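Section 4: Setting Out the Play Kitchen

This section covers placing the Kidley play kitchen pieces on the Treloar white tabletop. Complete Section 3 (leveling the table) first. Assembly of the Nevberg storage rack is covered in Section 6.

4.1 Before you start

1. Wipe the tabletop with a damp cloth and let it dry.
2. Check that the small holes in the top are free of crumbs and lint. Do not plug them.
3. Sort the pieces into dishes and play food.

CAUTION: Play food is not edible. Small pieces are not suitable for children under three.

4.2 Placing the pieces

1. Set the lavender plate down first. It is the reference for the other pieces.
2. Place the green oval colander to the left of the plate, long axis running front to back.
3. Place the small green round piece at the lower right of the colander. The two may touch.
4. Lay the banana and the two strawberries between the colander and the plate.
5. Add the red-and-white item near the middle of the table.

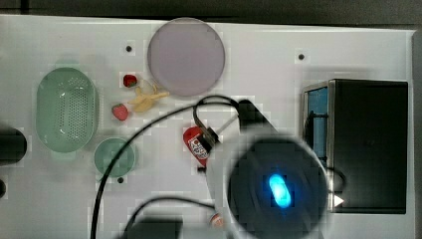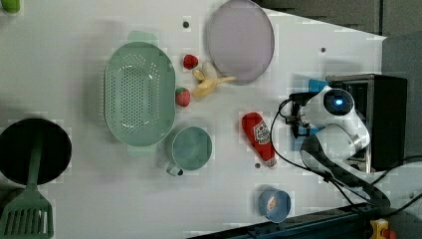
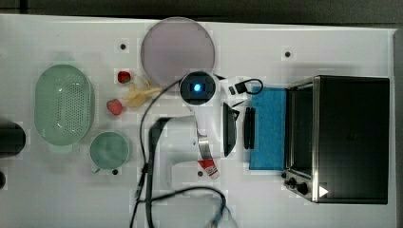
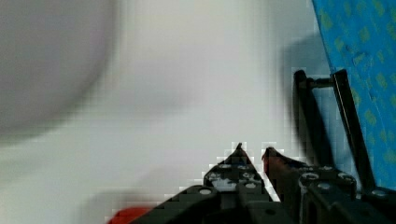 Page last updated: March, K. Maihi

NOTE: Positions do not have to match exactly. Allow 30 mm between the plate and the rear edge of the table where space permits.

4.3 Optional pieces

1. If the frying pan is used, place it on the left side of the table with the slotted spatula across it.
2. Place the light-blue bowl toward the front edge.
3. Leave the right side of the table clear of dishes.

CAUTION: Do not stack dishes on the colander. Maximum load on the colander rim is 50 g.

4.4 Putting away

1. Remove the play food first, then the small dishes, then the plate.
2. Hand wash dishes in water no hotter than 34 °C. Do not use a dishwasher or abrasive pads.
3. Dry the colander upside down. Water can remain in the perforations.
4. Store all pieces in the Nitemer bin, plate at the bottom. Close the lid until both tabs click.

For replacement pieces, quote part group 86 and the color of the piece.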